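Chapter 4. Stacks, Sets and the Shelf They Live On

Household Storage: A Working Textbook
Chandrasekhar Achari

Most advice on storing crockery begins with a cupboard. The writer has bought a cupboard, or wants you to buy one, and the plates are brought in afterwards to fill it. I have taught this subject long enough to distrust that order of events. Plates come into a house by purchase, inheritance, marriage and jumble sale, and very few households own the tidy service for six that the catalogues draw. A chapter on storing them has to start with the plates.

It also has to start on a worktop. Before anything can be put away it must be out where it can be handled, and the handling is where most chips are made.

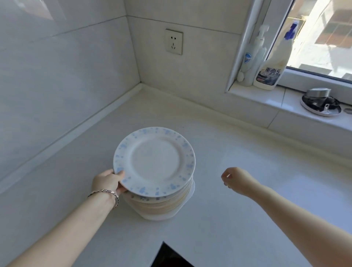 Chapter last revised: February

The usual rule, repeated in nearly every handbook I own, is that plates should be stacked strictly by size with the largest at the bottom. As a rule for keeping a pile upright it is sound. As a rule for daily life I have my doubts. If the large plates are the ones you eat from every evening, the rule asks you to lift the whole pile every evening to reach them. The Indero manual calls this "a small inconvenience". Its authors can't have tried it with a full stack on a high shelf.

A second rule says that patterns must never be mixed. The reason given is that a mixed stack "loses its identity", a phrase I have read several times and still can't attach to anything that happens in a kitchen. There is a better argument for sorting by pattern, and we shall come to it in section 4.2. It has to do with rims and wells. Plates from one maker tend to nest because they were shaped alike, and plates from two makers may rock on each other whatever is painted on them.
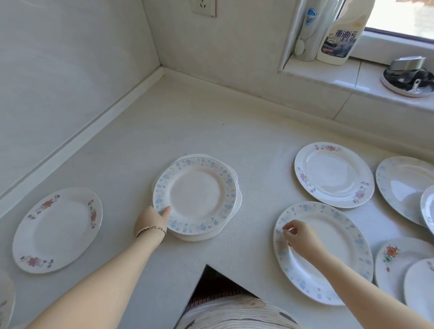 Sorting is a decision about what counts as the same, and students are often surprised by how quickly they disagree on it. Colour is the test most people reach for first, and it fails sooner than they expect. Take the counter shown here. The plate with the pale blue floral border, on the right, belongs with the top one of the stack by anybody's reckoning. The plate with red and pink roses is plainly another pattern, yet its rim has a faint gold edge and the top plate of the stack has a thin gold line too. Sort by flowers and they part company; sort by gilding and you have a case for putting them together. If you keep gilded plates out of the dishwasher, the second way of sorting may be the more useful, and the handbooks don't mention it.

Then there is the matter of protective liners. Udomine and Zikance both sell felt rounds to go between plates, and both suggest one for every plate you own. I would use them under anything with raised or worn decoration and save the money elsewhere. A sheet of kitchen paper does the same job on a shelf that is opened twice a year.

Exercises in this chapter use the Kandasamy inventory, a list of 426 pieces taken from one family's kitchen and dining room. It is an awkward list, with odd saucers and 27 plates that match nothing else, and I chose it for that. Read it through once before starting section 4.1, and write down how you would group the plates before I have told you how I would.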